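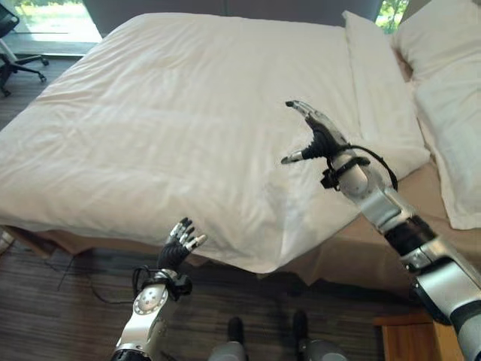 Both arms at the bed, left hand by the hanging side of the duvet, gripper over the top near the pillow.

Workshop news: the bed project, by Domingo Tapia

Members who came to the Iltura workshop in February will remember that Horacio Figueroa and I promised a report about our two-armed robot. We call it Ernard. Horacio asked me to write this report because he is busy with the wiring, and I accepted, with the condition that he corrects my numbers and not my English.

The task we chose is to straighten a duvet. It sounds small. A person does it in the morning without thinking, half asleep, with one pull here and one pull there. For a robot it is a difficult exercise, for the reason that the cloth has no fixed shape. When you program an arm to take a box, the box is in the same form after you touch it. A duvet is different after every touch, and the plan which was correct one moment before must be made again.

You will notice that the two hands are not equal. This was discussed very much between us. The left arm has a hand with fingers, and the right arm has a gripper with two long fingers. Horacio wanted two grippers, as they are simple to repair and he already had the spare parts. I wanted fingers on both sides. We decided to build one of each and compare them on the same cloth, and I am happy that we did it in this way.

The gripper is better for the pinch. It closes on a fold of fabric and keeps it, and the control is only one value, open or closed or something between. Its weak point is that it needs a fold to begin with. On a flat part of the duvet the two fingers slide and take nothing. The hand with fingers can go under the hanging side and lift from below, and there it does not need a fold. But it has many more joints to command, and when one finger is late the cloth escapes between the others. We lost several evenings on one late finger. The cause was a loose connector.

The software for the arms is a small program that we named Sistura. It runs at 1000 cycles per second for the joint control, and much slower for the part which looks at the cloth and decides where to pull. I wish to say to the younger members that the fast part was the easy part. We wrote it in a few weekends. The slow part we have thrown away and started again two times.

About the cables. Both wrists have a loop of black cable on the outside, held with straps. In our first version the cable was tight along the forearm, very clean to look at, and the wrist could not turn completely without pulling on it. Now we leave a large loop. The loop can catch on a pillow, so the program keeps a distance there, and we check the straps by hand before each session. If somebody has a better method for cables on a wrist which must work near fabric, please write to me. I have looked at sleeves but the ones I found were too stiff.

Now the results, which I prefer to give without decoration. In our last series we counted an attempt as good when the side of the duvet hung straight to within a hand's width and no pillow had fallen. With this rule, 63 percent of the attempts were good. Most of the bad ones were with the pillow, where the right arm moved it while going back to the rest position. The path of the return is now changed, and we will measure again with the same rule so that the comparison is fair.

A white duvet has its own problem. The wrinkles are soft and the contrast is very low, so the camera program does not always find the line of a crease. We tried a lamp placed low at the side and it helped more than any change in the code. Horacio wants to try a duvet with a printed pattern. I think it is a little bit cheating, but we will do it, for learning.

Next we want to finish three things. The finger pads of the left hand must have more grip, and we are testing a thin silicone layer which Cabral, the small rubber shop behind the station, cuts for us at a kind price. The emergency stop needs a longer lead. And I must write the documentation for Sistura, which at this moment exists only in my head and on the back of an envelope.

We are looking for two members who can help with the testing. You do not need to know programming. You need patience, because between attempts somebody must put the duvet in disorder again, and it should be a different disorder each time. We usually begin at 6:30 in the evening. Please leave a note for Horacio or for me on the board next to the lathe, with a phone number that we can read.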